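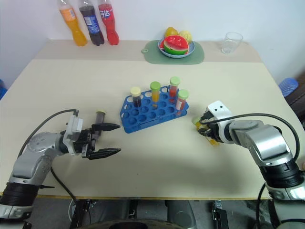
To: Brimlow Film Society members list
Subject: Re: Rules for the November short documentary program
Date: March 4, 2019

Thanks for the quick replies. Answers to the points raised last week are under the quoted part.

> Before I send our entry, can someone confirm the running time? The
> Siteo page says 22 minutes including credits, but the entry form
> still has the old limit. Also, do we need to supply subtitles if the
> film is already in English, and is the fee per film or per group?
> We have two shorts and would like to send both.

The limit is 22 minutes including credits. The form on Siteo was copied from the previous program and will be corrected. If you have already filled in the old one, leave it as it is and we will change the field on our side.

English subtitles are needed for every film, English-language ones included. The Cassim is running all of its screenings with open captions now and they have asked us to do the same. A separate subtitle file is fine – please don't burn them in, as the hall sets its own type size.

The fee is 10 dollars per film, so two shorts means two fees and two forms. Students at Ustus pay nothing but should write from their school address.

On the other question, about work in progress: we can look at a rough cut, but the sound has to be close to final. Last time we accepted 7 rough cuts and three of them came back with different music, which meant clearing the rights again very late.

The print budget for the program booklet is 855 dollars and that is fixed. Please keep your synopsis to one paragraph. Stills should be landscape, with the title of the film in the file name.

Still open: whether the second evening starts at seven or half past. The Cassim has a matinee that day and needs time to clear the hall. I will post to the list when they get back to me.

Program desk
Brimlow Film Society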